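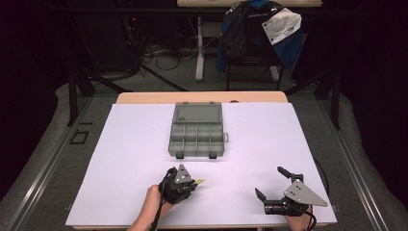

4.2 Small objects and the problem of the proper place

Household tidiness has been studied mostly through large things: the unmade bed, the sink, the chair that serves as a wardrobe. Our diaries from Merkine and Dorivberg suggest that the real quarrels are over items shorter than a finger. Of the 3347 entries coded, the longest and angriest dealt with buttons, fuses, picture hooks and the key that fits no known lock.

Participants in both towns described the same cycle. A drawer fills up. Someone declares the drawer a disgrace, usually in November, when the evenings offer little competition. A divided box is bought, and for a short time every object in the house has an address. Entries from this period are cheerful and slightly smug. Then a thing arrives that belongs to none of the categories – a stub of chalk, half a hinge – and is put down next to the box while its owner thinks the matter over (Figure 2). In many homes the thinking was still going on when the diaries closed.
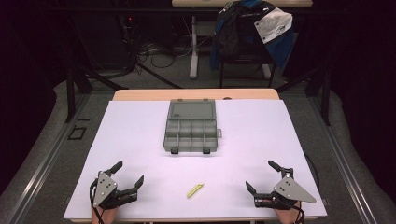 Figure 2. Compartment box with lid open and a short yellow-green stick lying outside it.

We call this state 'pending'. It differs from mess as our participants understood the word, and they defended the difference with some heat. Mess was what other people left about. One Dorivberg household kept a saucer for pending items, and later a second saucer for those that had outgrown the first.

Ofori's scale of domestic order, which we used for the coding, has no score for such cases. It treats an object as stored or unstored, and so rates a home with one full saucer below a home with a locked cupboard of unknown contents. The Jinholm version adds a middle score but reserves it for laundry. We therefore coded pending items separately, and report them in Section 5 with the caution due to any category thought up by people whose own desks were not inspected.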